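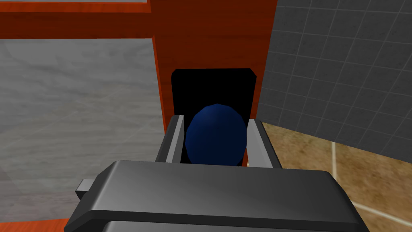
Seit dem Frühjahr schreibe ich bei jedem Angebot mit, wie lange ich daran sitze. Ich wollte wissen, ob sich der Aufwand bei kleinen Losen überhaupt rechnet, und bei uns sind fast alle Lose klein. Wir fräsen und schleifen Einzelteile und Kleinserien, meist Aluminium und Werkzeugstahl, selten mehr als 50 Stück.

Bis jetzt stehen 186 Anfragen in der Liste. Daraus wurden 68 Aufträge. Das ist besser, als ich befürchtet hatte, aber in der Spalte daneben stehen die Stunden, und die haben mich ein paar Abende beschäftigt. Für ein Frästeil mit sauberer Zeichnung brauche ich zwanzig Minuten. Für ein Teil, das jemand als Foto einer Handskizze schickt, kann es ein halber Vormittag werden. Abgelehnt wird dann trotzdem, meistens wegen des Preises, manchmal kommt gar keine Antwort.

Angefangen habe ich mit einer Tabelle, danach kam Conel. Das ist ein Kalkulationsprogramm, das uns ein Kunde empfohlen hatte. Man trägt Maschinenstundensatz, Rüstzeit, Material und Fremdleistungen ein und bekommt einen Preis mit Staffel. Die Einrichtung hat zwei Wochenenden gekostet, vor allem die Stundensätze. Wir hatten für die Schleifmaschine jahrelang denselben Satz genommen wie für die große Fräse, weil das früher einmal jemand so eingetragen hatte. Der Jemand war ich.

Die Grindix steht bei uns hinten links und läuft an guten Tagen vier Stunden. Abgeschrieben ist sie längst, aber sie braucht Scheiben, Kühlmittel, Strom und jemanden, der abrichten kann. Als ich das einmal ordentlich durchgerechnet hatte, lag der Satz ein gutes Stück über dem alten. Bei einem Auftrag für Jamon, lauter kleine Distanzplatten mit enger Parallelität, hatten wir demnach über Monate hinweg Geld mitgebracht. 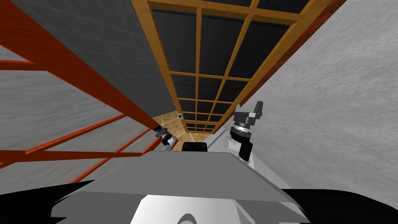
Links der Arm mit dem dunkelgrauen Greifer.

Ich habe bei Jamon angerufen und gesagt, dass der Preis ab der nächsten Bestellung steigt. Den Anruf hatte ich eine Woche vor mir hergeschoben. Der Einkäufer wollte wissen, ab welcher Menge es beim alten Preis bleiben kann, und wir haben uns auf größere Lose mit festen Abrufen geeinigt. Das Material liegt jetzt bei uns im Regal, wir schleifen in einem Rutsch und liefern in Teilmengen. Das Gespräch hat keine zehn Minuten gedauert.

Schwieriger sind die Fremdleistungen. Eloxieren lassen wir bei Ghauri, dort gibt es einen Mindestauftragswert pro Farbe. Bei fünf Teilen in Schwarz und drei in Natur zahle ich den zweimal. Im alten Angebot stand bei mir einfach eine Pauschale, die irgendwie passte, wenn mehrere Kunden in derselben Woche eloxieren ließen. Kam nur einer, passte sie nicht. Inzwischen steht im Angebot eine eigene Zeile für die Oberfläche, mit dem Hinweis, dass es beim Warten auf die nächste Sammellieferung günstiger wird. Erstaunlich viele Kunden warten gern. Man muss sie nur fragen.

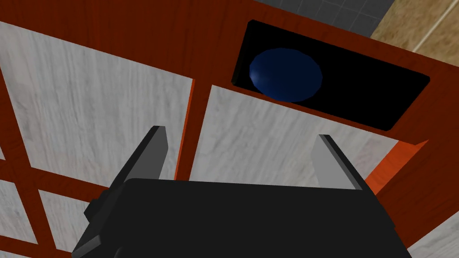
Offenbach, im November

Den oberen Teil hatte ich im September geschrieben und dann liegen lassen, jetzt also der Rest.

Im Oktober habe ich eine Rüstpauschale eingeführt. Neue Teile, die wir noch nie gefertigt haben, bekommen einen festen Betrag für Programmierung, Spannmittel und Erstmuster. Wiederholteile zahlen ihn nicht. Vorher steckte das alles im Stückpreis, und der Kunde mit zwei Teilen wunderte sich, warum das einzelne Teil so teuer war wie anderswo zehn.

Ein Beispiel, bei dem ich die Zahlen nennen darf: ein Halter aus Aluminium, fünfachsig, zwei Passbohrungen. Rüsten und Programmieren lagen bei 650 Euro, mit Material, Laufzeit und Eloxal kam das Angebot auf 1.432 Euro netto. Der Kunde hat eine Stunde später zurückgerufen und gefragt, welche der beiden Passbohrungen er weglassen kann, damit die zweite Aufspannung entfällt. Früher hätte er nur die Endsumme gesehen und wäre weitergezogen.

Stelios Pappas, mit dem ich mir seit Jahren die Messmaschine teile, hält von der Pauschale nichts. Er meint, Kunden vergleichen die Stückpreise und lesen die Zeile darunter als Aufschlag. Bei seinen Serien mag das stimmen. Seine Kunden bestellen einmal und rufen dann zwei Jahre lang ab, da fällt das Rüsten kaum ins Gewicht. Wir haben am Dienstag in der Mittagspause darüber gestritten und sind nicht fertig geworden.
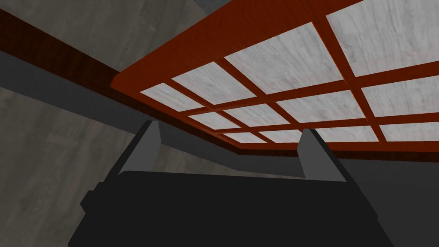
Was ich noch nicht gelöst habe, sind die Anfragen ohne Zeichnung. Conel kann STEP-Dateien einlesen und schlägt eine Laufzeit vor, die bei einfachen Frästeilen brauchbar ist. Bei tiefen Taschen liegt der Vorschlag daneben, bei dünnen Wänden auch. Toleranzen liest das Programm gar nicht, die stehen bei der Hälfte der Kunden in einem PDF und bei der anderen Hälfte in der Mail. Ich trage sie weiter von Hand ein.

Für Skizzen und Fotos gibt es jetzt einen Richtpreis mit Spanne, mehr nicht. Wer es genauer braucht, schickt eine Zeichnung oder bezahlt uns das Zeichnen. Zwei Leute haben sich darüber geärgert, einer davon hat inzwischen bestellt.

Die Liste mit den Stunden führe ich bis zum Jahresende weiter. Danach will ich auswerten, ob die Angebote mit getrennter Rüstzeile häufiger angenommen werden, im Moment sind es dafür noch zu wenige. Wer in einem ähnlich kleinen Betrieb arbeitet und seine Schleifstunden anders kalkuliert, darf mir gern schreiben, vor allem zum Scheibenverbrauch. Den habe ich bisher nur geschätzt.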